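The Bin Problem

An open day at Meteck, where robots are learning to empty a box of odds and ends

April 25, 2022

The visitors' entrance at Meteck is around the back, past the loading dock, and the first thing you get is a pair of safety glasses and a sticker with your group number on it. The second thing is coffee. The company has opened its doors once a year for a while now, and it has learned that people who drive out to an industrial park early in the morning want coffee before they want robots.

Meteck builds picking systems for warehouses. It does not make robot arms. It buys those, then adds the hands, the cameras and the software that decides what to grab. The company takes up two floors of a brick building that went up in 1960 as a plant for the Chow company, which made commercial refrigerators there until it moved out. The old name is still painted on the stairwell wall, and the freight elevator still has a Chow plate screwed to the door.

For this year's open day the company had 252 people signed up, split into small groups and sent around on a loop that took most of the morning. Mine was made up mainly of people from shipping and returns businesses, plus a few engineering students and one couple who lived nearby and had always wondered what went on in the building.

The loop started upstairs, in a meeting room, with a short talk on what the engineers call the bin problem. The idea is simple. Robots have been good for decades at picking up the same part from the same place. Car plants run on it. Give a robot a mixed bin, with items of different shapes lying on top of each other, and the work gets much harder. The robot has to tell where one thing stops and the next begins. It has to choose a spot to hold. It has to get its fingers down next to the item without hitting the wall of the bin, and then lift without dragging three other things along.

Returns are the worst case, according to the talk. A bin of outgoing orders holds new goods in known packages. A bin of returns can hold nearly anything, often out of its box. The returns people in my group nodded at this for some time.

Downstairs, the work floor is a long room with dark carpet and a row of test stations. Most of them are built on plain wooden tops, and tape and clamps are used freely. One of the staff told us that the stations are changed so often that there is little sense in building anything nicer. When a bin has to sit in one exact place, somebody clamps it there and marks the spot.

We stood at one station for longer than the schedule allowed. A KUKA arm was working over a gray metal bin with sloping walls, and the things in the bin were the kind you might find at the bottom of a suitcase: a blue slipper or sandal, a small white container, something black that looked like a folded wallet or pouch. 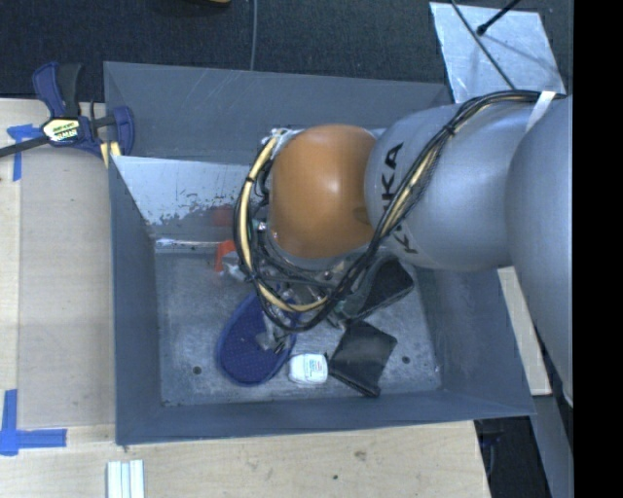
Flat, dark things are a headache. A wallet lying on a metal floor gives the fingers very little to close on, and if two black items lie close together the cameras may take them for one. Bare metal adds trouble of its own, because it reflects. A bright red object near a shiny wall can throw a patch of red onto the metal, and the software has to learn that there is nothing there to pick up. The engineers could have painted the bin matte gray and saved themselves the trouble. They chose to leave it, on the grounds that customers' bins are scratched and shiny too.

The sloping walls are there for a reason. Items slide toward the middle, where the arm can reach them from above. They also slide onto each other, so the gain is partly given back.

The group asked a lot of questions at this stop, and most of them were about speed. The answer was that a person is still faster with a mixed bin, and will be for some time. What the robot offers is a steady pace through the night shift, when returns centers have trouble finding people. The staff were open about the misses. Their current target on this kind of load is 2000 picks between calls for human help, and they said they were well short of it.

There was also a question about the cables. On the arm we were watching they ran outside the body in a thick bundle, strapped and tied down to the gripper end, and one of the students wanted to know if they ever caught on anything. They do. Planning software has to allow for the bundle as well as the arm, and when a wrist turns too far in one direction the cables go tight before the joint reaches its limit. Cable wear is one of the main reasons a station stops. A drawer under the stairs is full of spare sleeves and ties.

The last stop was the software room, where the new release was running on a wall screen. It is called Zirura, and its job is to look at a bin and rank the possible grips from best to worst. Each choice shows up as a small pair of lines laid over the camera view. We watched it change its mind several times as the bin was shaken between tries - the staff do this by hand, with some enjoyment - and it was easy to start rooting for one grip over another.

Zirura goes out in August to its first customer, Tronder, a company that handles returned clothing and household goods for online stores. Tronder plans to start with a single station in one building and will keep its present crew on the line next to it. If the first months go well, it has an option on more. Nobody at Meteck would say how many.

The tour ended by the freight elevator, with more coffee and a table of retired grippers that visitors were free to handle. Several had fingertips worn almost smooth. The company now employs 67 people, and a good number of them had come down to stand by the table and talk. One was showing the couple from the neighborhood how to work a gripper by hand, using a paper cup. They got it on the third try. Next year's open day will be in the same building, and sign-up is through the company's front desk.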